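The weight of clear things

When my grandmother moved out of her flat, she gave me a box of objects that she called useless. Inside were a glass fruit, two ashtrays, a broken lamp foot and a heavy clear cube with a dried dandelion in the middle of it. The fruit and the ashtrays were glass. The cube was not. I knew it at once by the temperature, because it was warmer in my hand than it should have been, and from this small surprise comes all that I have read and asked about in the past two years.

We have a strange opinion of clear plastic. We like it when it is a window in an aeroplane and we are ashamed of it when it is a chair. A visitor who admires a vase will often knock on it with one fingernail, and if the sound is dull, the admiration goes out of the face. I have seen this happen in my own kitchen. The vase has the same shape and the same colour as one minute before.

I wanted to talk with a person who works with the material every day, and so I went to see Şengül Akgül, who has a workshop called Brallatura behind a tyre shop, with a roof that is very loud when it rains. She makes stands for museums, parts for lamps, and sometimes a trophy. She learned the trade in Pavia from a man named Kopecký, who was himself a glass cutter before he changed over, and who never forgave himself for it.

"He said acrylic is glass for people in a hurry," she told me. "Then he would spend four days on one edge."

The edge is the centre of the whole trade. A sheet which comes from the saw has an edge like frosted ice. It is white and it drinks the light. To make it clear again you must sand it with paper that becomes finer and finer, first 1000, after that 2000, at last 3000, always with water, and always in the other direction from the time before, so that the new scratches cross the old ones and you can see when the old ones are gone. Then comes the cloth wheel with a paste that smells a little of candles. If you press too hard on the wheel the plastic becomes warm and soft, and it smears, and you must go back to the beginning.

Some workshops use a small flame in place of all this. The flame runs along the edge and the surface melts just enough to become shiny. Akgül does not like it for thick pieces. The heat leaves a tension inside, she says, and when somebody later cleans the piece with alcohol, a net of fine cracks can appear. She calls these cracks "hair". She showed me a trophy that had come back to her full of hair, and I found it more beautiful than the perfect ones on the shelf, but I did not dare to say it.

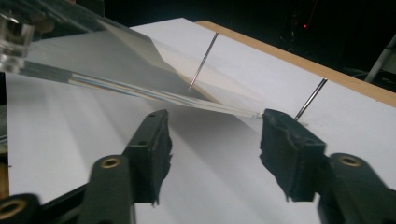 Page last changed: August 10, 2023

A thick clear block never shows only itself. It borrows the paper it is lying on, the lamp, the sleeve of the person who bends over it. Akgül does most of her checking on white paper for this reason, and near the window, never under the tubes on the ceiling. She told me that a customer once returned a block because it had a grey line in it. The line was the frame of his own desk. She drove over, moved the block to the other side of the room, drank a coffee and went home.

Glass cutters have known this for a long time, of course. In the old books on the subject there is much advice about where to sit and almost none about tools. Kopecký had one of these books, and he read aloud from it in December, when the workshop in Pavia was too cold for gluing. The glue for acrylic is not a real glue. It is a solvent, thin as water, and it makes the two faces melt into each other. When the room is cold it works slowly and small bubbles stay in the joint — a cold joint looks like lemonade. So in the winter they sanded and he read.

I asked her about the price of things, as it is a matter which interests me. A block of cast acrylic as thick as a dictionary is not cheap. Made with care, it can cost more than a glass one of the same size, and customers are often angry when they hear this. They believe they are choosing the modest option. One firm, Plesero, ordered 30 display blocks from her for perfume bottles and asked, in writing, that nobody in the shop should call them plastic. She wrote "cast acrylic" on the invoice and they were satisfied.

There is the other question also, the one about what becomes of all this material when we are tired of it. The offcuts in Brallatura go into three barrels, the clear, the coloured and the dirty. The clear can be sold back. The dirty cannot, and it is the fullest barrel. Akgül does not make a speech of it. She has stopped taking orders for things that are meant for a single evening, such as table numbers for weddings, and she says this decision cost her more money than the flood did.

For those who own a piece and want to keep it clear, her rules are few. Wash it with lukewarm water and a drop of dish soap. Dry it with a soft cotton cloth, washed many times. No window spray, no paper towel, no alcohol. A fine scratch can be polished out by hand with patience, and a deep one should be left alone until you have a free Sunday and a good mood.

I followed the rules with my grandmother's cube. The grey skin on it came away in the first wash, and under it were the scratches of perhaps forty years, most of them on the bottom, where it had been pushed over a sideboard each time somebody dusted. I sanded only the top. It took me two evenings, and my fingertips were wrinkled like after a long bath.

The dandelion is easier to see now — one seed has come loose from the head and stands a little apart, with a very small bubble beside it. I telephoned my grandmother to tell her. She asked which cube I was talking about.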